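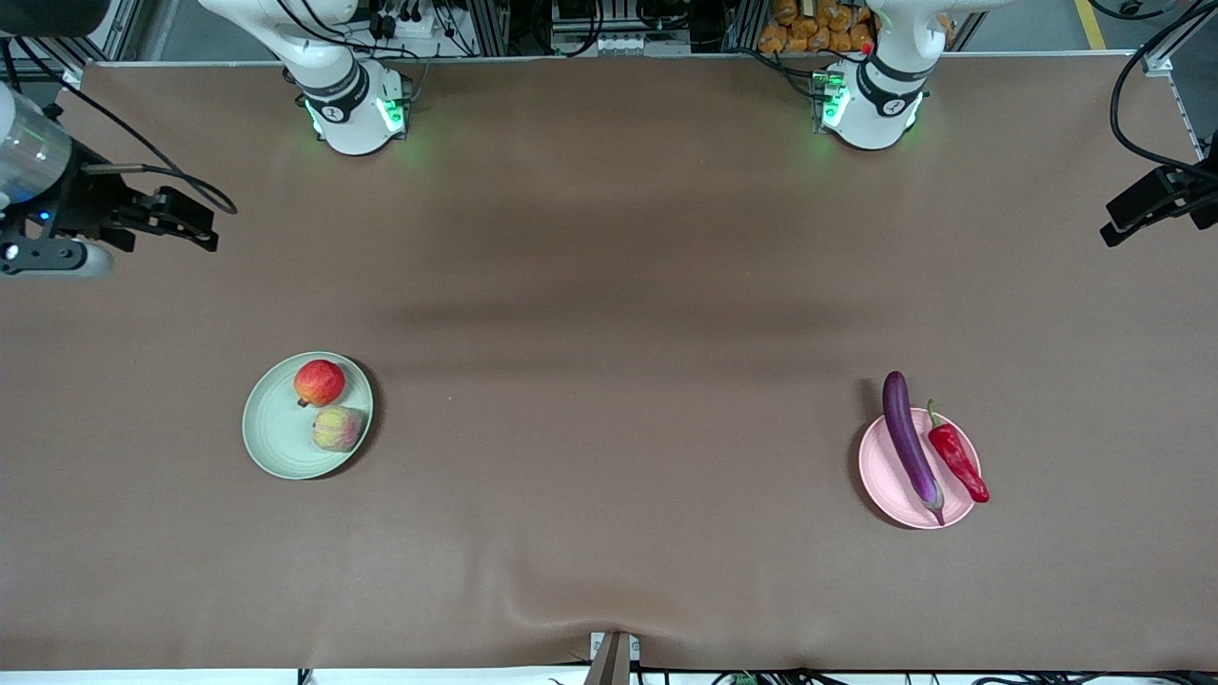
Bench 2, brown cloth, start layout for the produce swap set. Fixed camera.

2020-10-21
Notebook: A. Kurup
Set name: Granilham swap, second layout

Purpose. Collect teleoperated examples of moving produce between two plates with both arms, for the next training run of Dralen. Target for this layout is 40 accepted episodes. The earlier layout had everything on one plate and the policy learned to favour whichever arm was nearer. Splitting the items across a green plate and a pink plate should force it to look at the contents.

Start state. Green plate on the camera's left with the red apple and the pale apple. Pink plate on the right with the aubergine and the chilli. Arms named from the robot's side throughout, so the right arm works the green plate and the left arm works the pink one. I am writing this out again because Iraklis and I labelled a whole block the other way round in April and had to relabel it by hand.

Task text used for the episodes:
"Put the red apple on the pink plate."
"Put the chilli on the green plate."
"Swap the pale apple and the chilli."
"Move the aubergine to the green plate."

The swap instruction is the only one that needs both arms by design. The other three can be done with one, but the operator may use the second arm to steady a plate. If a plate is steadied, tick the box on the sheet. Do not make a separate task of it.

Operators. Antigoni on the leaders for the first block, Periklis for the second. I did resets and kept the sheet. Angeliki checked the episodes on replay from her desk and sent back accept or reject.

Before starting
Both arms homed and zeroed. The right arm's wrist read slightly off zero after homing, so I homed it again and it came back clean. Gripper open width checked against the gauge block on both sides. Exposure and white balance locked on the fixed camera. Auto white balance was left on by mistake in the first layout and the cloth changes colour whenever an arm comes across it, which Jia's colour augmentation does not cover.

Cable slack checked at full reach on both sides. The gripper cables stand up in an arc when the arms are drawn back and they cross the view of the fixed camera when the arms come in. I have left them as they are. Tying them down shortens the reach, and they will be in view at deployment in any case.

Cloth. Smoothed by hand along the back and middle. The fold at the near edge comes back each time and I stopped chasing it. The fold is outside the area where plates are placed. The wrinkles are to be left as they fall and not reset between episodes.

Reset procedure as used today
1. Arms to the drawn-back pose, grippers pointing in towards the middle.
2. Plates back to their zones. Place by eye, no tape. Variation of a few centimetres is wanted.
3. Items on plates. Turn each item to a new angle.
4. Hands out of view, then call clear.
5. Operator starts recording. Half a second of stillness before the first move.

Point 3 needs some care with the long items. The aubergine is longer than the pink plate is wide in most positions, so an end goes over the rim, and the chilli tip tends to overhang as well. I asked Angeliki whether overhang should count as a bad start. Her answer was no, provided the item is supported by the plate. Agreed wording for the sheet: "on plate" means resting on the plate, overhang allowed, no item rolled off on to the cloth.

Notes from the first block (Antigoni)
The red apple is the easy one. Glossy skin, but the finger pads hold it at a modest closing force. She takes it across the widest part from above and lifts straight up before going sideways. Transfers need a handover or a long reach by the right arm, and the long reach puts the elbow close to its limit. Handover preferred. Meeting point is over the cloth between the plates, a hand's width up.

The pale apple is slightly smaller and sits nearer the rim, so one finger tends to touch the rim on the way down. Two rejects for this, both with the plate dragged. After that she came in with the fingers turned along the rim instead of across it and the dragging stopped.

The chilli is awkward. It is thin and the curve means that the pads close on air at one end. Best grasp so far is near the stem end with the fingers fully lowered, just short of the plate. If the fingers touch the plate the force limit trips and the episode is lost. We raised the floor limit on the left arm by 2 mm and had no further trips in the block.

Notes from the second block (Periklis)
He is quicker than Antigoni and makes smaller corrections. Mean episode length will differ between the two operators and I would like the operator ID kept as a field in the Brilico export, even if it is not used in training. At present the export drops it. Raised with Iraklis.

Aubergine: he grips at the middle and it swings about the grip when lifted, with the rounded end going down. With a grip a little towards the rounded end it stays near level. He then lays it diagonally on the green plate, which is only possible if the apples are pushed up to the rim first. This was not in the task text. Discussed with Angeliki on the call and we decided:
— pushing an item to make room is allowed if it stays on its plate
— an episode where an apple leaves the plate is a reject, even if the aubergine ends up correctly placed
— lifting an apple out and putting it back is allowed but should be noted, as it makes a much longer episode

I am not fully happy with the third one. It mixes a short skill and a long one under the same sentence. Leave in for now and split on length later if the curve looks odd.

For the swap task he holds the chilli in the left gripper while the right takes the pale apple across, then sets the chilli down. Antigoni puts the chilli on the cloth first, moves the apple, and comes back for it. Both are valid. Keep both, and keep the numbers even so that neither method dominates. Marked A (held) and B (cloth) in the notes column.

Rejects
Reasons written against each one on the sheet. In order of how often: plate dragged, force limit on the chilli, item dropped on to the cloth and picked up again. For the last kind we have been inconsistent. Recoveries are useful to the policy and I would rather keep them under a separate tag than throw them away. Angeliki is holding them in a side folder until we settle it. Nothing deleted.

Lighting. There is a darker band across the middle of the cloth from the arms and the frame overhead, and each plate throws a shadow on its inner side. Left unchanged for this layout. For the next one I propose moving the lamp so that the shadows fall another way, with all else held fixed, to see whether Dralen is leaning on them. Periklis suggests changing the cloth at the same time to save a session. I would keep the changes apart.

Produce. The same pieces are to be used until the layout is finished, then replaced. Chilli stem is the part that suffers. Put them in the cold box overnight and let them come to room temperature before use, otherwise they may mist over and the gloss will be wrong on camera.

Timing. Resets take longer than the single-arm episodes themselves. Most of it is waiting for the arms to draw back. Iraklis has a faster return path that keeps clear of the plates and he will load it on this bench once he has run it without anything on the table. Not to be used before then.

Checks on the data
Opened a few accepted episodes in the Jia viewer. Joint traces from both arms line up with the video. Gripper position lags the command slightly on the left arm only. The lag is steady, so it could be corrected afterwards, but I would like to know the cause before writing a correction. Periklis will swap the two gripper cables at the controller end and see whether the lag moves to the other arm.

Wrist camera streams present for both arms in every episode opened. No dropped images in those.

To do
— Operator ID field into the Brilico export (Iraklis)
— Cable swap for the gripper lag (Periklis)
— Decide tag name for recoveries (Angeliki, me)
— Finish layout, with equal A and B for the swap task (Antigoni, Periklis)
— Copy the new wording for "on plate" to the sheet on bench 1 (me)
— Floor limit: check that the 2 mm is saved in the left arm's settings file and will survive a restart (me)

Print this page
E-mail this page

Recent entries
Granilham swap, first layout: single plate results
Finger pad wear, both benches
Left and right: naming rules for arm labels
Dralen training run notes
Brilico export, list of fields
Homing faults on the right wrist

Last updated 2 days ago by A. Kurup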